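Stundus Opens Sign-Ups for Its Spring Closet Sort

Free four-week program takes households through one category of clothing at a time, starting with T-shirts

Stundus, the home organizing service, has opened sign-ups for its Spring Closet Sort, a free program for people who want to get through a full closet without giving up a whole weekend. The program starts in May and runs for four weeks. There are 224 places, and sign-ups close when they are filled.

The Closet Sort was first offered last year to Stundus customers only. In that round, 56 households took part and handled 1518 pieces of clothing between them, counting everything that was folded, hung, mended or given away. This year the program is open to anyone, including renters and people sharing a room.

Each week covers one kind of clothing. T-shirts and other tops come first, then pants and jeans, then sweaters and jackets, and last the small things such as socks, belts and scarves. A work sheet goes out by email every Monday, and the week's sorting can be done in one sitting or spread over several evenings. Most households last year worked after dinner.

The method is plain. Everything in the week's category comes out of the closet and the drawers, including the clean laundry that has not been put away yet. Each piece is laid flat, looked over and folded before the next one is picked up. Finished pieces go into stacks or stand on edge in a row, depending on where they will be stored. Hangers that are no longer needed are put to one side and dealt with at the end.

The first week asks people to start with printed T-shirts. They tend to be the largest group in a drawer, they are easy to fold, and the print makes it simple to tell one from another once they are put away. 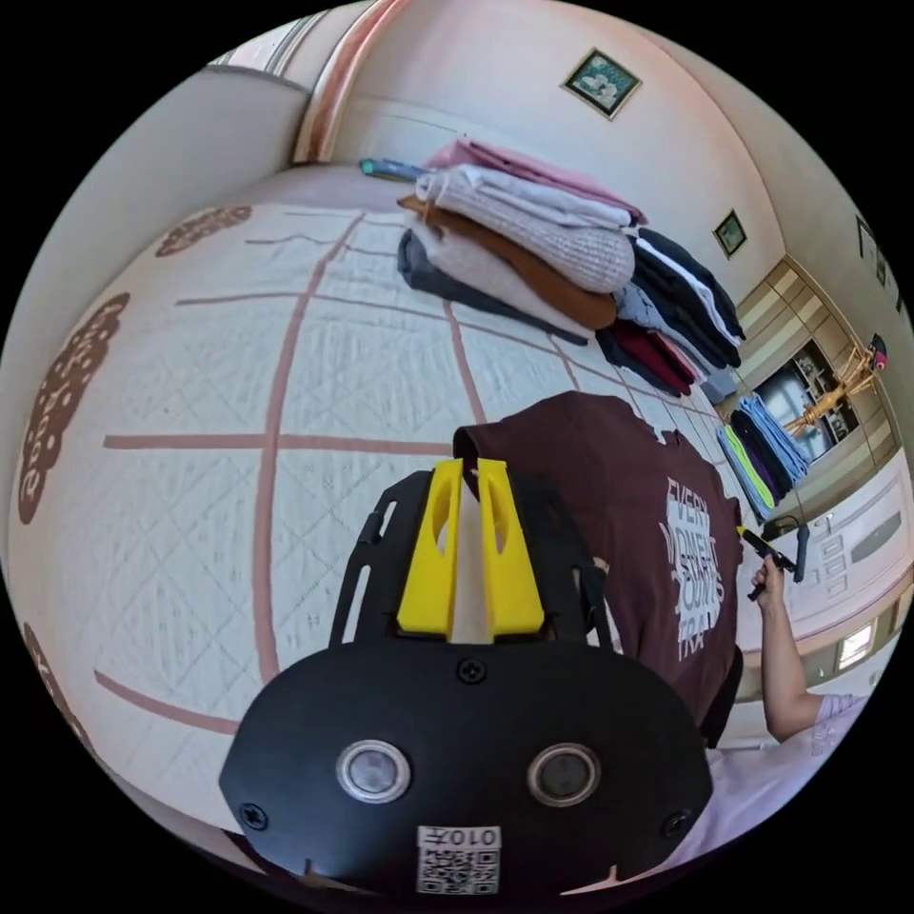

Folding in progress, with an "EVERY MOMENT COUNTS" T-shirt laid out face up and folded clothes stacked beyond it.
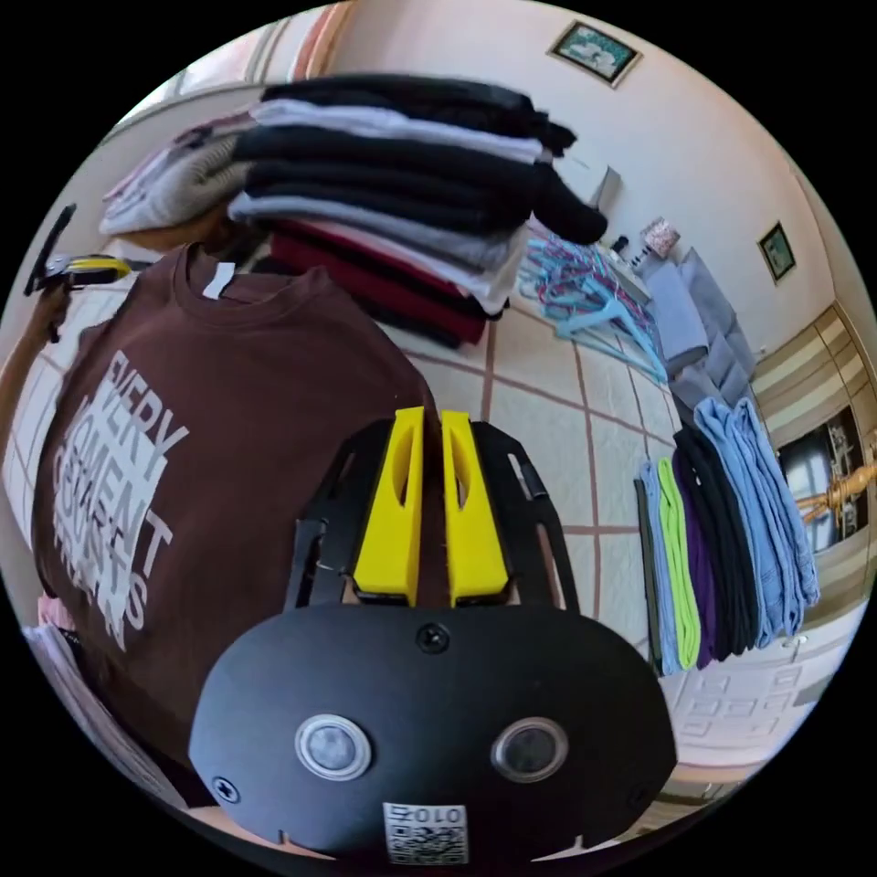

What participants receive

The program is free and there is nothing to buy. Everyone who signs up receives:

Four weekly work sheets, one for each clothing category
A folding guide with drawings for 24 common garments, from tank tops to hooded sweatshirts
A one-page planner for drawers and shelves
A list of questions to ask about any piece that has not been worn in a year
Labels to print at home for boxes and bags

The work sheets can be printed or read on a phone. Large-print copies are available on request at sign-up.

Stacks or rows

Stundus does not ask anyone to use one folding style throughout the house. The guide gives two ways to store folded clothing and explains where each one fits.

Stacks suit open shelves and deep cabinets. The guide advises putting heavier pieces at the bottom and keeping a stack low enough that the lowest shirt can be pulled out without knocking over the rest. Pieces of the same fold width go together, even if that means a light shirt sits between two dark ones.

Rows suit drawers and shallow bins. Each piece is folded into a firm rectangle and stood on its edge, so the whole drawer can be seen at once. Jeans hold this shape well. Thin tops may need one more fold than they would in a stack. A row that falls over when one piece is taken out is too loose, and a divider or a small box at the end will usually fix it.

People who took part last year often ended up with both: stacks for sweaters, rows for everything they reach for in the morning.

Clothing collection

Two partners are helping with clothing that participants decide not to keep. Zumska, the secondhand clothing store, will accept bags of clean, wearable clothes at its front counter during the program. Items should be dry, buttoned or zipped, and folded. Zumska also takes plastic and wire hangers in good condition, tied together in bundles.

Flukix, a textile recycler, will take pieces that are stained, torn or worn thin. These should be bagged apart from the wearable clothes and marked with the recycling label included in the program. Shoes, pillows and comforters are not accepted this year.

Drop-off is open to program participants through the end of the fourth week. No receipt or appointment is needed.

Repair evening

Participants in week three are also invited to a mending evening at the Sisodia sewing studio. The evening covers loose buttons, dropped hems and small holes in knit fabric. Thread, needles and patches are provided. Participants should bring no more than three pieces each, washed beforehand. Space at the studio is limited and is given in the order requests come in.

How to sign up

Sign-ups are taken through the Closet Sort page on the Stundus website or at the Zumska front counter. One sign-up covers a household. Children's clothing can be included, and a separate sheet with smaller fold sizes is sent to anyone who asks for it.

People who miss the spring program can join the waiting list for the fall round, which will cover coats, bedding and towels.

About Stundus

Stundus provides home organizing help for apartments and family houses, including closet planning, packing before a move and unpacking after it. Its printed guides are free to download.

Press contact: Stundus press desk, through the contact form on the Stundus website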